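Reading time: 5 min

The Skekeck Gauge

The gauge at Skekeck stood on the left bank, downstream of the old ferry ramp. It consisted of a stilling well, a float, a counterweight, and a recorder that drew the level of the river on a paper chart. The chart was changed once a month. The chart drum turned by clockwork, and the clockwork was wound at the same time.

Lilla Tóth took over the station in February. Her predecessor left her a key, a can of light oil, and a binder in which every visit had been entered on one line: time, staff reading, recorder reading, difference, initials. The difference was never more than 2 millimeters. The tolerance was 5.

She read the staff plate from the ramp at 9:40 in the morning. It gave 514. She climbed the ladder, unlocked the hut, and read the recorder. It gave 514. She entered both figures and a zero for the difference, wound the clock, and fitted a new chart. On the way down she looked at the staff plate again. The water stood at 500 exactly.

She waited on the ramp to see whether it was surge from a barge. No barge had passed. The surface was flat and the reading held. She went back up. The pen was still at 514.

A lag between river and well usually means a blocked intake. The intake at Skekeck was a steel pipe set into the bank below the lowest recorded level, and silt collected in it each winter. The procedure was to pour a bucket of water into the well and time its fall. Tóth poured a bucket. The float rose, and the pen rose with it, and in under a minute both came back to 514. The intake was clear. Water was passing freely between two bodies that stood 14 millimeters apart.

She entered the test in the binder. There was no column for it, so she wrote it across the line.

The district office was in Katona, above a shop that sold Bester pumps. Kauko Kiiskinen ran the gauging section and had done so since the recorders were first installed. He read her note twice and asked whether the staff plate was loose. She said that she had checked the bolts. He asked whether the float wire had slipped on the pulley. She said that the wire was marked with paint at the zero point and the mark was where it should be. He asked what sealant had been used around the well cap. She said Bindent, the gray kind. He nodded as though this settled something and went to lunch.

In the afternoon she took down the old charts. They were stored flat in drawers, by station, and Skekeck occupied the bottom two. She laid them end to end on the floor of the corridor and went along them on her knees with a scale rule.

Most of the record was ordinary. The river rose in spring on the melt, fell through summer, and rose again with the fall rain. Each chart carried a pencil tick at the point where it had been changed, and each tick agreed with the binder. What she was looking for lay between the ticks, and she found it on the fourth chart. The line ran level for nine hours. Then it dropped 14 millimeters in one vertical stroke, ran level for a further hour, and returned in another vertical stroke to its former value. A river does not do this. A sticking float does, and so does a person lifting the pen.

She found it again on the seventh chart and on the eleventh. After that she stopped using the rule, having learned the shape. The steps always came in the hour after a chart change, when whoever had made the visit would have been walking back to the road.

She went through the binder for the same dates. Staff reading, recorder reading, difference, initials. The initials on the early lines were K.K.

It was dark when she got to the last drawer. The final sheet in it was of the correct size and weight, had been punched for the drum, and bore no line, no tick and no date. She held it against the lamp. The pen had not touched it.
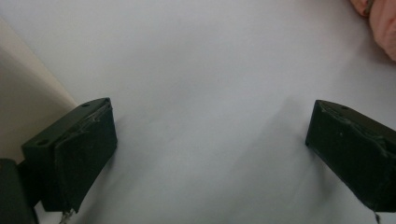 Kiiskinen, when she telephoned him at home, said the blank one was a good chart and she should put it back in the drawer. She asked how a blank chart could be good. He said that it had been on the drum for a month, that the clock had run for the whole of it, that the pen had been full when he fitted it and lower when he took it off, and that he had gone up to Skekeck three times that month and read the staff plate himself. He had the readings. They were perfectly normal readings.

"You didn't enter them," Tóth said.

He said there was no line to enter them on. The binder wanted a difference, and a difference needed two numbers.

She asked about the 14 millimeters. There was a pause, in which she could hear a radio. He said that he had allowed for it at first, as a correction, and that the correction had worked for a year. Then it had been needed only when he was leaving. He had tried leaving by the other path. He had tried staying in the hut for the full hour, and during that hour the pen had not moved at all, and when he came out the ramp was wet to a height he preferred not to measure.

"What did you do after that?"

He said he had written zero.

She put the charts back in station order. In the morning she drew a new form with an additional column, headed it Second Staff Reading, and ran off a year's supply on the office copier. She specified in a footnote that the reading was to be taken on departure, from the ramp, with the hut locked.

At the next chart change she read the plate at 9:40 and the recorder a few minutes later. They agreed. She locked the hut and went down the ladder with the form on a clipboard. The plate showed the same figure as before. She wrote it in the new column and stood with the pencil over the paper for a while, then turned and started toward the road.

Behind her, in the hut, the pen arm knocked once against its stop. She noted the time.

We use cookies to remember your reading preferences. Accept / Manage settings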